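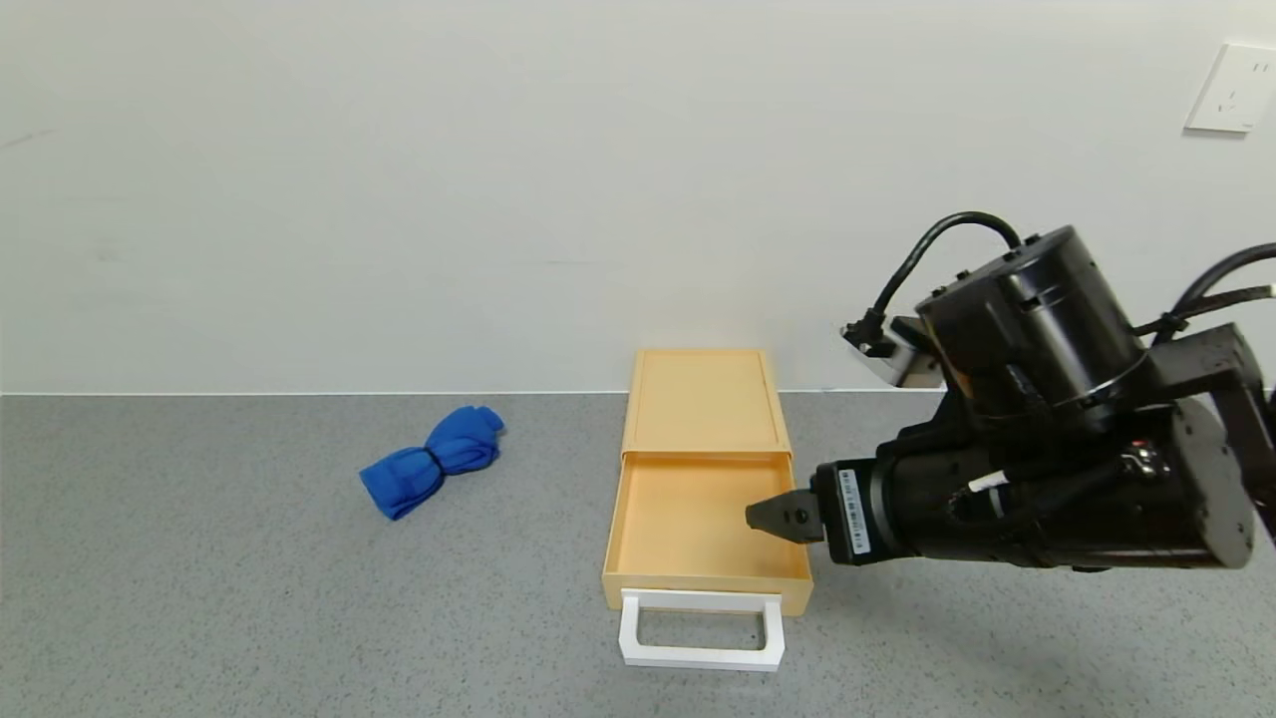 Drawer open, blue cloth still out.

One Drawer, One Cloth: Karla Hinojosa on the Smallest Mess in the House

Karla Hinojosa has been paid to go through other people's kitchens for eight years, and she would like it known that she doesn't judge. She says this while looking at my bag, which is open, and from which a banana is visible.

Hinojosa runs Stavameo, a tidying service with one employee (her) and a newsletter with 1,256 subscribers, several of whom write back to argue. We met at 8 in the morning because she thinks people lie less about their homes before lunch. Her subject for the day was the counter drawer, a small box with one drawer and a handle that people buy to solve a problem and then place next to the problem.

"Everybody starts too big," she said. "They want to do the pantry. I tell them to do one drawer and one cloth, and they look at me like I've offered them half a cracker."

The cloth is her favorite part of the lesson. In every kitchen, she says, there's a cloth with no address. It was put down by the sink, then moved so someone could make toast, then moved again. It may be clean. Opinion in the household is divided.

"Ask a family whose job the cloth is," she said. "Then go get yourself a coffee, it'll be a while."
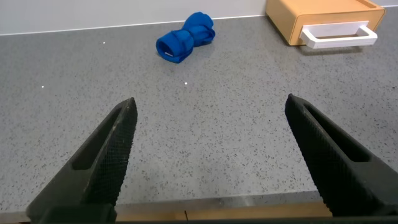 The blue cloth on the speckled counter, bunched in at the middle.

Rolling versus folding

I had assumed a professional would have a firm position on folding. She does, and it's that she is tired of hearing about it. The Hinojosa method, to the extent there is one, allows for flat folds, rolls, and what she calls the bow tie, where the middle gets pinched and both ends puff out.

"Is it elegant? No. Does it go in a drawer? Push it a little." She shrugged. "I had a client in Brulska who folded her dish towels in thirds, beautifully, like a hotel. They lived on top of the microwave. I'd take a bow tie in a drawer over that any day of the week."

She is less relaxed about size. Before buying anything to put things in, she makes clients gather up what's supposed to go inside and set it on the table. One couple, the Mykhailiuks, skipped this step and spent $200 on matching organizers from a shop called Hesero. The organizers were handsome. They fit nothing the couple owned except, for reasons still unclear, a single avocado.

"They keep the avocado in there," Hinojosa said. "It has the nicest place in the house."
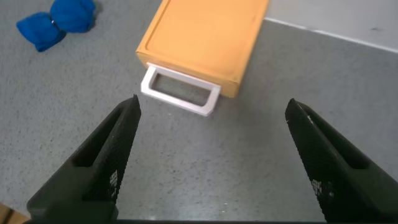
Handles, on the other hand, get her talking. She likes an open loop, something that sticks out and makes no secret of what it's for. Flush drawers with a hidden groove under the lip she considers a form of snobbery. If you're holding a wet pan in one hand, she says, you have the other hand and perhaps four seconds of patience, and the drawer had better be ready for you.

"People think a drawer stays messy because they're lazy," she said. "Half the time it's just annoying to open. So they put the thing on top. Then there's a thing on top, and now it's a shelf."

The flat top is the great weakness of the type. A raised rim makes it worse – it looks so much like a tray. She once visited a home where the drawer was completely empty and the top held mail, two chargers and a candle. The owner described it as "working really well for us."

I asked what she does in that situation.

"I open the drawer," she said. "I leave it open. Then I talk about something else until they can't stand it." 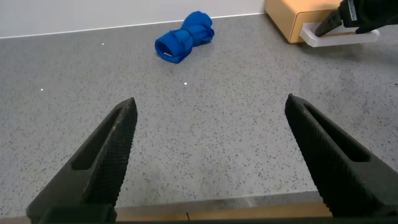

What about the counter?

Hinojosa's view of counters is that they should be boring. She's fond of the gray speckled kind, partly for its looks and mostly for its discretion, having met a lot of crumbs in her career that she only discovered by leaning on them.

She pushes small storage back toward the wall and leaves the front clear, and she asks clients to live with that for a week before adding so much as a spoon rest. Most last until the second evening. She takes it well. In March she had a client phone to confess to a fruit bowl.

Her own kitchen, she admits, has a cloth on the counter right now. It's been there since breakfast yesterday. I asked whose job it was.

"My husband's," she said, and went to find her coat.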